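The Prakila Two-Part Metal Bin
From the Lendik workshop range

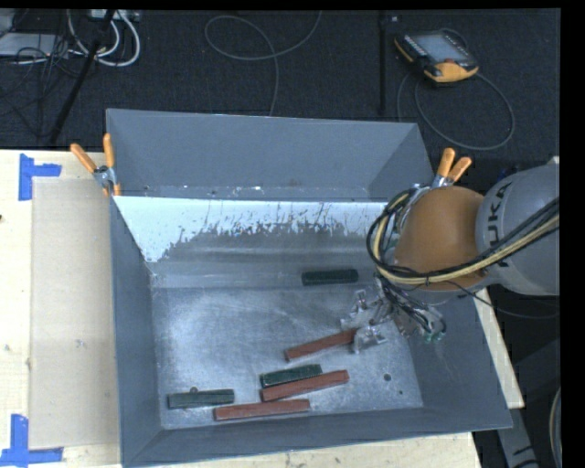

What it is

We have been selling bins of one kind and another at Lendik for a good long while now, and the Prakila is the one we find ourselves recommending most often when somebody wants a place to put small, heavy, knock-about things. It is a large open bin in grey metal with flared sides, split across its width into a big main compartment and a narrower one at the back. Set it on a bench or a sturdy table, fill the front with whatever you are working through (blocks, bars, offcuts, samples), and keep the back for the bits you want close by but out of the way.

The sloping walls are the part people tend to mention when they write to us. Straight-sided boxes are fine until you need the very last piece, and then you are standing there scraping at the bottom with your fingertips. With the sides leaning outward you have room for your knuckles, and long pieces such as our colored blocks can lie at whatever angle they like and still be easy to get hold of.

The two compartments

The main compartment has a bare metal floor. We thought about a painted finish and tried one for a time, but paint in a working bin chips, and then the chips get into everything. Bare metal picks up scuffs and fine scratches instead, and it goes a bit cloudy as the months go by. We rather like that look, and it makes no difference to how the bin works.

The rear compartment runs along behind the divider. Ours at the shop tends to collect labels, pencils and the odd tape measure, but customers have told us they use theirs for rejects, for spare fittings, or for the pieces they plan to come back to after lunch. The divider slopes on the side that faces the main compartment, so anything leaned against it will usually slide down to the floor. It also takes a lot of the wear. Expect the surface there to show streaks and scratches well before the rest of the bin does.

The blocks

The long blocks are the Dradberg sorting blocks, sold separately. They come in reddish brown and dark green, and a starter set is 3 of each color. The green is a very deep one and can look close to black in some light, so if you are buying for a room that is on the dim side, you may want to ask us for a color sample before you order. We are happy to drop one in the mail.

A larger set of 40 is available for classrooms and training rooms. Those go out in their own cartons, separately from the bin, and may turn up on a different day.

Looking after it

Tip everything out once in a while and wipe the floor and walls with a soft cloth and a little warm water with dish soap. Dry it well afterward, especially along the bottom of the rear compartment, where dust and little specks like to settle. Please don't use steel wool – it leaves marks of its own, and they are much harder to live with than the ones that come from ordinary use. A felt pad under each corner (we pack 4 with every bin) will keep a wooden table top in decent shape.

Ordering and delivery

Bins are made up in small batches, and the next batch is due in April. If we have one on the shelf it will leave us within 9 working days, and if we don't, we will write and tell you so before taking any payment. Delivery is handled by Subramaniam Freight, who will bring it to your door but not up the stairs, so do have a second pair of hands ready if your workshop is on an upper floor.

Returns are welcome on unused bins in the original carton. For anything else, or if you just want to talk through whether the size will suit your bench, call the Lendik shop any time after 9 in the morning.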